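4.2 Liquid transfer task

The Povley course asked each student team to train a two-arm policy that draws liquid into a syringe and empties it into a measuring cup. Teams recorded 1,154 demonstrations in one semester. We are not convinced that the number says much. Most came from 4 operators, and the cup was rarely moved between takes.
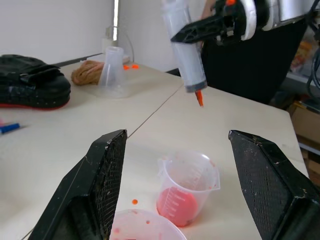 Figure 3. Liquid transfer setup with a syringe held by one arm and a measuring cup of pink-red liquid.

The scoring is a weaker point still. Mendes counted a trial as a success if any liquid reached the cup – a rule that hides spills and short doses. When we applied the Makness volume check to 400 logged trials, the ranking of the teams changed. We therefore treat the published scores as an upper bound, and we doubt that growing the set to 2,000 demonstrations, as planned for August, would fix a loose rule.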